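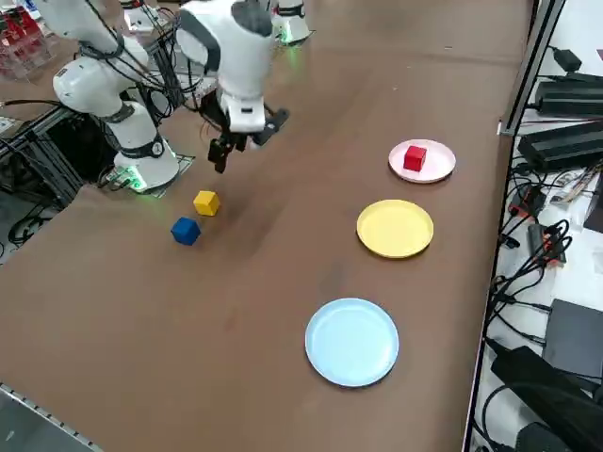 Give a three-year-old a red cube and a pink plate and you'll have company for the next half hour. I've tested this with my own kids and a niece, and once with a table of grown-ups waiting for dessert. Put something small on something flat and people want to join in!

Color sorting has to be the cheapest game in the house. You need cubes, you need plates, and you need a table with a bit of room on it. Most of us own two of the three already (the cubes are usually under the couch).

Roswitha Gerlach has run the play corner at the Literow library for years, and she is the reason I got hooked. Her shelf holds 60 plastic plates, bought in odd lots, and she's wonderfully fussy about them. She likes soft colors next to loud ones. A bright yellow cube on a bright yellow plate is easy, she told me, and every child should get an easy one first. Then comes the good part: a red cube and no red plate anywhere. Where does it go? Pink is the popular answer, and the arguments for it are terrific. "It's red with milk in it," one boy explained to her, and she has been quoting him ever since.

Blue makes trouble of a different kind. Dark blue and light blue share a name in English, so plenty of children match them without blinking, while others hold the cube against the plate, frown, and put it back on the table. I love that frown. Roswitha leaves them to it and goes to water her plants.

A few things I picked up from her and have since tried at home. Start with three plates, well spaced, so small sleeves don't drag one into the next. A slanting row works better than a straight one, at least in our kitchen, where everybody reaches from a corner. A raised rim helps with younger kids. Plain brown tabletops are great for this because every color shows up, and my own flowered tablecloth was a disaster.

Choose cubes with softened edges if you can find them. Sharp corners scratch the plates, and they hurt a lot more underfoot at 2 in the morning.

When matching gets dull, change the rule. My niece's favorite is the wrong game, where nothing may land on its own color and the yellow cube has to go and live somewhere else. Vidar Skjelbred, a neighbor of Roswitha's, plays a version with his grandchildren in which the plates are islands and an empty one is always waiting for a visitor. Their record for a single afternoon is 80 visits, and the light blue island gets most of them. It has the best beaches, apparently.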